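Home | Features | Interviews | Archive
Print this page | E-mail this article

Sorting by size, then by use: Fenna Bosman on the household table

October 16, 2026

Fenna Bosman has been keeping records of what people leave on their tables for almost 20 years. She began at the furniture maker De Graaf, where she measured table heights, and now runs a small storage practice in Jorkport. Her register holds 2603 entries, each giving the table's shape, its surface and the objects found on it at the start of a visit.

"The table is the first flat surface after the front door," she says. "Keys go there. Sunglasses go there. After that it fills with anything that has no fixed place."

She divides the contents into three classes. Transit items leave the house daily: keys, glasses, a drinking bottle. Stock items are used up and replaced, such as jars of food, packs of wipes and moist toilet paper. The last class she calls residue. It covers paper slips, small electronic parts and tools put down halfway through a job.

"Residue takes the most time. A circuit board may be scrap or it may be the only part of its kind in the building. I do not decide that. I put it on a flat tray and the owner decides within 18 days."
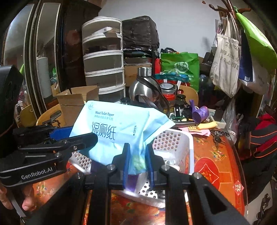 Her preferred container for stock items is a perforated plastic basket with straight sides. The holes let crumbs and dust fall through and allow the contents to be checked without lifting them out. Soft packs are stored upright, with the opening flap facing the user. Laid flat, she says, they end up at the bottom and a second pack is bought before the first is finished.

Round tables need a different method. A basket placed at the rim of a round table takes up elbow room on both sides, so Bosman moves it towards the middle and keeps the tall things behind it. Bottles and jars form the back row. Keys stay at the side nearest the door.

On lacquered and painted tops she asks clients to lift baskets and never slide them. Grit under a plastic base will mark the finish. "A painted flower cannot be sanded out and done again on a Saturday budget," she says. She uses felt pads, which she buys from Soditz in sheets of 169 and trims by hand.

Seasonal decorations are left where they are. Bosman counts them as part of the table and works around them.

Chairs are entered on a separate sheet. Her checklist, published by Nusis, treats a chair seat as an overflow surface, to be cleared before the table itself. Tools are the usual find.

"If you clear the table first, the things from the chairs move up onto it," she says. "Then you have done the work twice."

The next edition of the checklist will add a page on glass jars with missing labels.

Share (20) | Comments (18)
Print this page | E-mail this article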